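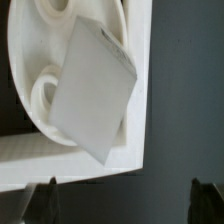

White plastic and how to clean it: what I'd bother with

Every few months somebody shares a miracle cure for grubby white plastic, and I try it on the Skistell drawer dividers in my workshop, which have been going the colour of weak tea for years. Most cures do very little. A few do harm.

Washing-up liquid and warm water
Dull advice, but it shifts more than you'd think. Leave the part to soak for 13 minutes, go over it with an old toothbrush, rinse, and dry it with a cotton cloth. Half of what people call yellowing is kitchen grease with dust stuck in it.

Bicarbonate paste
Fine on a matte surface if you go gently. On anything glossy it leaves a haze, whatever the comments say. I ruined a bread bin lid this way last October.

Toothpaste
No. It's an abrasive with mint in it, and it dries in the corners.

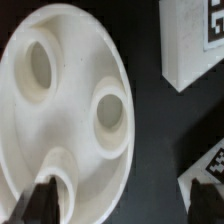 How do you get dirt out of deep holes and round raised rims?
Use a bottle brush for the wide ones and a cotton bud dipped in soapy water for the rest. Twist it, don't scrub, and change the bud as soon as it goes grey.

Bleach
Good for mould on a shower caddy, poor for old yellowed plastic, and never to be mixed with vinegar or any other cleaner. Open a window.

The dishwasher
I'm wary. Hisomov trays say top rack only and I still had two come out bent. Printed parts are worse – some go soft well below a hot wash, so do them by hand in water you can comfortably keep your fingers in.

Leaving it in the sun
People swear by this. I gave one divider 6 days on the windowsill and couldn't tell it from its neighbours. If yours improved, I'd like to know what you washed it with first.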